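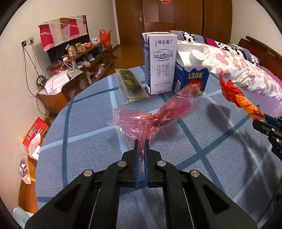 I finally finished the Pellitska conflict atlas last night, all 870 pages of it, and since I've been grumbling about it to everyone at work I figured I'd better write something down.

Quick background on me: I teach an evening class on world affairs at a community college, mostly to adults who read the paper and want to argue about it. I'm not a diplomat and I've never sat in on a negotiation. What I need is a reference I can pull off the shelf ten minutes before class when I know someone is going to ask who signed what, and when, and whether anyone stuck to it.

Pellitska put this one out in September. It comes as a fat paperback plus a CD-ROM, and it covers border disputes, ceasefires, peacekeeping missions and displaced populations, with a map for nearly every entry. The book lists 1,334 documents in the back — resolutions, armistice texts, joint statements, letters between foreign ministries — and the disc is supposed to have the full text of every one of them.

Let me start with the maps, because they're terrific. Whoever drew them understood that most of us can't hold three different lines in our heads at once. The old administrative boundary is a thin gray line, the ceasefire line is a heavy dashed one, and land held by one side but claimed by the other gets a light hatching. It's the same on every page! I can't tell you how many books I own where the legend changes from chapter to chapter and you have to flip back each time. I put the Cyprus page on the overhead projector and the class got it right away. Place names are given in both languages wherever the sides use different ones, too, and the index has both, so you can look up a town under whatever name you happened to read in the news.

The writing is more of a mixed bag. The entries are signed only with initials and you can tell there were a lot of hands in it. Some are wonderfully plain. The one on Trieste is six pages and I'd give it to anybody. Others read like a communiqué that got dropped in a blender, all "modalities" and "confidence-building frameworks," and I had to read a couple of paragraphs out loud before I could work out who was supposed to withdraw from where.

As for balance, which is what people always ask me about with this kind of book, I think it does pretty well. Each entry has two boxes laying out how each side states its own case, in its own words, with the source. I liked that a lot. My one gripe is that refugees mostly show up as a number in the summary table. There's a short chapter near the end on return and resettlement, and it's good, but it should have been three times as long.

Now the CD-ROM. Oh boy. The installer is called Prirkia, and it took me 6 tries to get it going on my home machine. It wants its own fonts, it wants to restart, and then it wants the disc in the drive every single time. Once it's running, the search is okay if you know the exact title of a document. If you type in a phrase you remember, good luck. I looked for a ceasefire text I practically know by heart and got 8 hits, none of them the right one. I found it later by scrolling. You can print, but only one page at a time, and the footnotes come out as little boxes.

How does it stack up against the others? I've used the Zepeda handbook for years and I'm not throwing it out. Zepeda is smaller, it fits in a bag, and the timelines are better. The maps are awful, though, and it basically stops at the end of the Cold War. The Brurkorari yearbook is more current but it's written for people who already know everything, and it costs more than my car insurance. For a classroom, or for a regular person who wants to follow along with the evening news, I'd go with Pellitska and just pretend the disc isn't in there.

One thing to check before you buy: the binding. Mine started to crack around the Kashmir section in the second week, and I'm careful with books. The library copy has the same problem in nearly the same spot. If there's a hardcover coming, I'd wait for it.

Four stars for the book, one and a half for the disc. If anybody has figured out how to get Prirkia to print more than one page, please write to me, I've got handouts due.

Posted Apr 4, 2002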